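Stavilside Storage Cabinet, Series 4

Home > Workshop > Cabinets and Tool Storage

The Stavilside is a floor cabinet for small workshops, garages and school craft rooms. It comes in two heights and three colors, and all parts of the series can be combined with each other. We sell it since January in our own store and now also by mail order.

Who is it for

Many of our customers work in a room that was not planned as a workshop. The floor is not level, the door is narrow, and there is one wall where everything must go. For such rooms a very large cabinet is a problem already on the day of delivery. The Stavilside arrives in flat parts and you put it together in the place where it will stand. One person can do it, but the back panel is easier with two.

It is not a fireproof cabinet. Please do not keep fuel, solvent or gas bottles in it. For these things you need a cabinet with a certificate, and we do not carry this kind at the moment.

Body and doors

The body is steel sheet with a powder coating. The doors close with a simple turning latch, and a lock can be added later without drilling. The hinges are inside, so two cabinets can stand side by side and both can be opened fully. Left and right doors are the same part. If you order one spare door, it will fit on both sides.
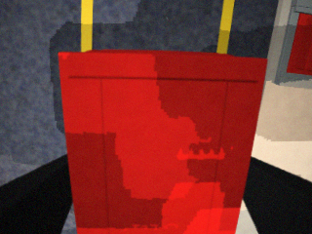 Shelves hang on four hooks each and can be moved in small steps. The hooks must click. If a hook does not click, take the shelf out and look for coating in the slot, it sometimes collects there and can be scratched away with a screwdriver. This is not covered as a fault, but if you are not sure, write to us and we will help.

Load

Each shelf carries 200 pounds when the weight is spread over the whole surface. A vise or a heavy motor standing on one point is a different matter, and for this we recommend the reinforced Sitow shelf, which carries 300 pounds and uses the same hooks. The Sitow shelf is a little thicker, so you lose some height in the compartment under it.

The cabinet must be fixed to the wall. The bracket is included, the screws for the wall are not, because walls are so different. In a rented room, please ask the owner before you drill.

Accessories

Sitow shelf, reinforced, gray only.
Alexiou drawer insert, for the lower compartment, with two or three drawers. The drawers come out completely for cleaning.
Fustetti feet, adjustable, set of 4. We advise them for every concrete floor, also for floors that look straight.
Door lock with two keys. More keys only with the key number, so please write it down.
Touch-up paint in all colors of the series.

Older cabinets

The Alexiou insert does not fit in the first Stavilside model, the one with the round handle. The rails are in another position. We still have shelves and hinges for this model, but no doors. When the last hinges are sold we will not make new ones.

Colors

Red, gray and dark blue. The red was changed slightly last year and is now a bit warmer. If you add a new cabinet to an old one, the difference can be seen in daylight. We can send you a small painted sample before you decide.

Delivery

The short model is sent as one package, the tall model as two, and they do not always arrive on the same day. Please check the corners before you sign. Damage to the box alone is not important, but a bent panel must be reported within two working days.

Orders received until Fri 9 March are sent at the old price. After this date the new price list is valid for cabinets and for the Sitow shelf. Accessories stay the same.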